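"The hands of the people are still in the work"
A conversation with Hema Unnithan about automation at the Nimuder packing hall

When I came to Nimuder on 15th February, Hema Unnithan was late for our meeting. A conveyor had stopped, and she wanted to see it run again before she sat down with a visitor. She came with her safety shoes still on and brought two glasses of tea from the machine. "Now we have maybe one hour," she said. "After that they will look for me."

Unnithan is shift leader in the packing hall, where small plastic parts are sorted, checked and put in trays for customers who make household goods. She started there as a packer herself. Since last March she has also been the contact person between the hall and the team of Kuso, the firm which supplies the picking robots. It was not a position that she asked for. "My manager said, you talk with everybody anyway, so you can talk with the engineers also."

The beginning

Two robot arms stand today at the end of the second line. The packers call them by the project name, Lobo, as if they were one person. They take the simple parts, the flat lids and the rings, and lay them in trays. On a good shift one arm fills 100 trays. A practised packer fills more than that, but she cannot do it through the whole night, and she should not, says Unnithan.

I asked how the news was received at the beginning. She thought for some time before she answered.

"Badly. We had a meeting in the canteen, and the director showed a film of another factory. In this film there were no people at all. You can imagine. Everybody in the room looked for herself in the film and she was not there." After the meeting three colleagues asked her if they should search for another job. She did not know what to tell them. "I said, wait until the summer. I had no reason to say summer. I wanted only to say something."

The management later gave a written promise that no packer would lose her contract because of the robots during the first two years. Unnithan finds this promise important, but she would have liked to have it before the film and not after.

Teaching by hand

What surprised her most was how the machines get their skill. She had expected that a programmer writes everything at a desk. Instead, the packers themselves were asked to show the movements, with a gripper which is held in the hand and has a camera on it. Somebody picks up a part and puts it down, the recording is saved, and then the same again with the part in another position. For one single kind of part they made 400 recordings.

"The first day I laughed," she says. "I take this little white cup since nine years and now I must take it slowly, with two black fingers which are not mine. It is like eating with the spoon of a giant."

The cups are a good example of the difficulty, she explains. Standing up, they are easy. When one lies on its side it is round and smooth and has a narrow end, and it can roll away when it is touched in the wrong place. A person corrects this without thinking. For the recordings, the packers had to notice what they do and find out how to do the same with the gripper. One must come from above, bring both fingers to the cup at the same time and close them without hurry.
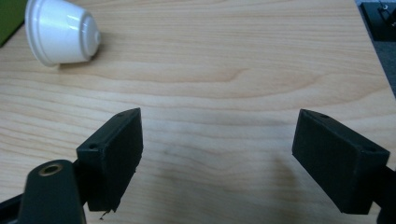 Who owns the skill?

This question came from the packers, not from the management. If a woman gives her movement to the machine, should she not receive something for it? Unnithan brought it to the office, and the discussion took eight weeks. In the end it was agreed that recording hours are paid with a supplement, and that nobody can be sent to the recording table against her will.

She is content with the supplement but not completely with the answer. "The hour is paid, this is correct. But the recording stays, and the hour is over. I have asked Kuso what happens with it when we stop the contract. They explained it to me two times. I will ask a third time, because I want to be able to explain it to the others in my own words."

Some colleagues refused to take part, and she respects that. Others discovered that they like it. One of the older packers has painful shoulders and was thinking about leaving. At the recording table she can sit, and she has become so good that the engineers ask for her when a new part arrives.

What has changed on the shift

The night shift is smaller than before. Those who left it were moved to the day, which most of them wanted, but the night allowance is missing in their wages. "For a mother with small children it is good. For a man who pays for a house it is less good. Both have told me their opinion very clearly."

The work has also become less regular. In former times a packer knew at six o'clock what she would do until two. Now she may pack for one hour, then free a part that is stuck in a gripper, then sort out a tray which the robot has filled wrongly. In January the arms stopped 268 times and called for help. Each stop is short, but it breaks the rhythm, and for Unnithan the rhythm was always the thing that made the work bearable. They have started to give the duty of answering the robots to one person for two hours, so that the others can pack in peace. It was a proposal from the night shift.

Also the talking is different. Before, two packers stood opposite each other at the end of the line and spoke the whole shift. Now there is a safety fence. "I did not think about this when we made the plan of the hall. It was drawn on paper and it looked fine." She wants to have the two tables put together again on the other side, near the window. The request has been lying in the office for roughly a month.

The next step

In March a third arm is planned, this time for the software Stulleo, which should recognise parts that lie mixed in one box. Unnithan has asked that two packers be present at the tests from the first day. The answer was yes, but she is still waiting for the names to be put in the shift plan.

Would she recommend the job to her daughter? She laughs. "My daughter wants to study music. But if she would come here, I would send her first to the line, for half a year, with her own hands. Then to the robots."

A young man in a blue overall knocked on the glass and pointed in the direction of line two. Unnithan drank the rest of her tea standing and took both glasses with her.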